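About Pranedham Planning

Pranedham Planning helps small plants and packing houses decide what automation to buy, when to buy it, and how much to set aside for it. We do not sell robots. We have no dealer agreements and take no commission from suppliers. Our clients pay us a fixed fee, agreed before we start.

The company was started by Kyriaki Xenos, who spent her early career in purchasing at a fruit packing company and signed for equipment she later had to replace. Our office is in Lirkton, on the second floor of the old Trallport freight building. Parking is at the rear.

What we do

Most of our work falls under three headings: simulation before purchase, budget planning, and help with supplier quotes.

Simulation comes first on nearly every job. We build a simple model of the task with an arm, a gripper and the item to be handled, and run it before anyone asks for a price. A model tells us what reach is needed, how wide the fingers must open, and whether a standard gripper is worth quoting. It does not tell us how a bruised peach behaves. For that we ask for product samples and rent test time on real equipment.

Work on round items usually starts with one piece on a plain surface and a two-finger gripper. Detail such as trays and conveyors is added later, once the basic approach has been settled.

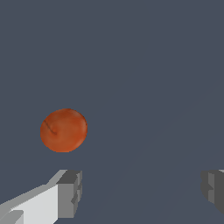
Why pay for a model when the supplier will run a demo at no charge, a reader named Zaidi wrote to us through the contact form. Our answer is that a supplier's demo shows that supplier's arm. A free demo is still worth attending, and we will go with you if you like. We prefer that you arrive with your own cycle time and your own list of items to be handled.

Budget planning covers the full cost of a cell over its working life. The arm is one line in our standard worksheet. Other lines are:

Gripper and spare fingers
Guarding and floor work
Electrical and air supply
Integration and programming
Operator training
Service contract
Lost production during installation

We also enter a line for changes after startup. Clients often ask us to remove it. We leave it in, and they are free to cross it out.

Simulation files stay with the client. If you switch suppliers halfway through, the new one can be shown the same arm position and the same item, and the quotes can be compared line by line.
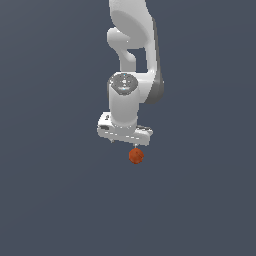

Two of our quotes left out the gripper entirely and we would have missed it, one client wrote after a budget review last April. We see this often. Some suppliers price the hand separately, and some leave it to the integrator. Our quote review lists what is missing as well as what is included.

Fees and timing

A first planning study costs $4000 and takes 60 days from the date we receive your production figures. It includes one simulated task, a full worksheet and 2 meetings, one at your site and one at ours. Further tasks are priced separately. Travel outside the county is billed at cost.

We will tell you if the numbers do not support a purchase. The study fee is the same either way.

Contact

Pranedham Planning
1461 Trallport Road, Lirkton
Office hours are 8 a.m. to 4:30 p.m. Please call ahead if you plan to bring product samples, so that we can clear space in the cooler.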